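News > Plants and Equipment > Maintenance

Last updated: 20 January 2022

Groltwood puts two-arm packing cell back in service after gripper recalibration

Groltwood has returned the two-arm packing cell at its Brista plant to production following a scheduled service of both grippers and a change to the way parts are presented to the arms. The cell transfers stamped I/O shield plates from a supply tray to open cardboard boxes. It was taken off the line after 2,766 operating hours, when the left gripper began to close late on thin-edged parts.

Siiri Ahonen, who is responsible for cell maintenance at the site, said the delay was traced to wear in a finger joint. The joint was replaced and both hands were recalibrated against the same reference plate. "The right hand was still inside its limits, but we did the pair," Ahonen said. "If you correct one side only, the handover position drifts and you end up chasing it in software."

Shield plates are awkward parts for a gripper. They are long and thin, with folded edges and a large number of cutouts, so there are few places where a finger can press without entering an opening or bending a flange. The program holds a list of permitted grip points for each plate type. That list was checked point by point before the cell was released. 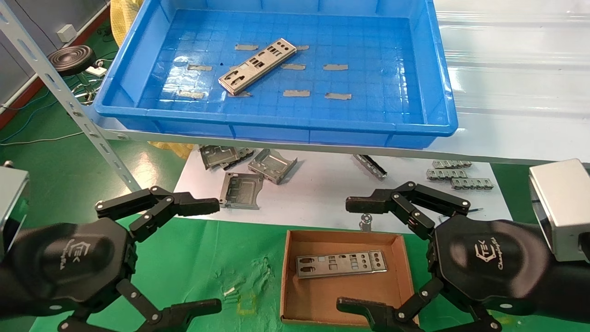 MAINTENANCE

The supply tray is blue plastic with a grid molded into its base and a thick rim, and it sits on a white shelf at the back of the work area. Strips of gray tape have been fixed to the tray floor, nine of them in rough rows. According to Ahonen, a bare tray let plates slide when a finger touched down off center, and the tape adds enough friction to hold them. Plates may lie at an angle in the tray. The vision routine reads the outline and turns the wrist to match.

The box stands on a green mat in front of the shelf, with its lid off, and the plate is laid flat inside it. Brackets and other stamped metal parts are kept on a white sheet under the shelf. They belong to later jobs and are masked out of the pick area in the current program.

Yüksel, the integrator that built the cell, supplied the replacement joint and a revised finger-closing profile. The new profile brings the fingers to contact at reduced speed and then raises the force in 3 steps. The earlier version used a single step. Control software is from Zitunetti and was not changed apart from the profile and the grip-point table.

Acceptance consisted of 54 consecutive transfers with no dropped or marked plates. The service interval for the finger joints has been shortened to 800 hours, with a visual check of the tape at each tray change. Lifted or dirty strips are to be replaced before the tray goes back on the shelf, and the tray position is then taught again from the front left corner of the rim.

A second plate type will be added to the grip-point table in February. Ahonen said the same tray will be used, with the tape layout to be confirmed after trial picks.

Contact the newsroom | © 2022 | Back to top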